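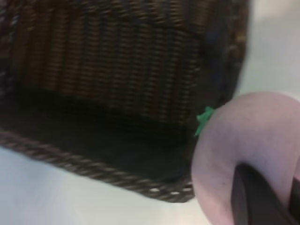

*Wicker basket at the packing station, gripper at right.*

**Clekik arm, reviewed after one month on the gift basket line**

We pack gift baskets at Niazi. The arm was set up in August to take over part of the filling work, and I ran the station next to it for 131 hours before writing this.

It handles boxed tea and jars well. Soft bags are slower, and it gives up on anything wrapped in cellophane. Dark wicker is harder for it than the pale kind, and our lead ended up adding a lamp. On a good shift the line finished 800 baskets, which we used to reach only with overtime.

The job itself is different now. Less reaching, so my shoulder is better. More standing by the screen and clearing stops. Two packers moved to ribbons and labels at the same pay. Training took 15 hours and should have been longer, mainly on restarting after a fault. The manual is thin on that.
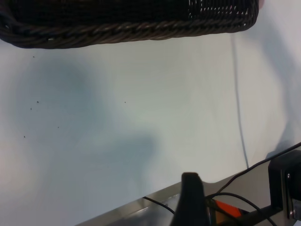 Vlasta Tichý, on the late shift, disagrees with me about the pace. She says the arm sets it now and she can't get ahead before a break the way she used to. I've asked for a pause button on our side of the table.

Service contract is $1,720 a year. Four out of five from me. I'd take it over the old overtime schedule.

Kvido Procházka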